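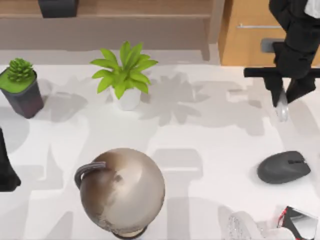
Run 459, or how we lost nine millimetres

3 min read

We've been rendering tabletops for the Idell project since the spring, and until July I'd have told anybody who asked that the arms were the boring part. The shadows gave us grief, the plants gave us grief, but the arms just did as they were told. Then run 459 came along and put a fingertip straight through the table!

I should say that this is all simulation, so the damage came to one ruined run and one very quiet afternoon at our desks in Lernton. But the controller code is the same code that goes on to the real arms over at Mwakyusa, and a finger that goes through a pretend table will have a good go at a real one. So we stopped everything and went looking.

Clear things are the worst

The little see-through object is my least favourite thing to pick up. It's held only just above the tabletop, so there's hardly any room for the height to be wrong, and with a computer mouse lying close by there's not masses of room sideways either. If you want to find out whether your arm knows where its own fingertips are, give it something clear and low down.

Ours didn't know. Clerkex (the bit of software that turns "go there" into joint angles) was adding a tiny rounding error on every step and never clearing it. You'd not notice on a short run. After 2000 steps the arm thought it was 9 mm higher than it was, and down it went.

The finger by the succulent

One dark fingertip poking up between the big painted ball and the pot, with the Rubik's cube and the tissues up on the shelf behind. I spent far too long with this view, trying to judge gaps by eye, and my advice is don't bother. Read the log.

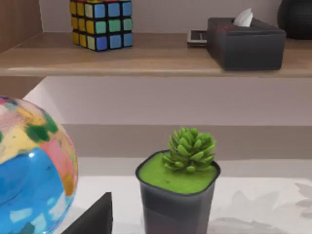
Why the stop didn't stop it

This is the part that bothered me more than the drift (I can live with drift!). We have a floor check, which is meant to freeze the arm if a finger gets too near the table. It was switched on, it ran on every step, and it was reading its height from Clerkex. Same wrong number, so as far as the check was concerned everything was lovely.

The check now works out the height for itself from the joint readings, and the stored error gets wiped every 90 steps. We've also made the run halt if the two heights disagree, which has already gone off once for a silly reason (me, wrong units). I still want to try it with both arms going at once before Mwakyusa gets the new version.

Comments

gripperfan: We had the same thing with a safety check fed by the thing it was checking. Took us a month to spot, so well done.

mosspot: Did you rerun all the older ones, or just 459?

Page author: Only the long ones so far, the short runs never got far enough to drift by much.

teatime_sim: I'd like that halt to be loud. A sound, a big red banner, anything.

We use cookies to remember your settings on this site. Accept or Manage choices.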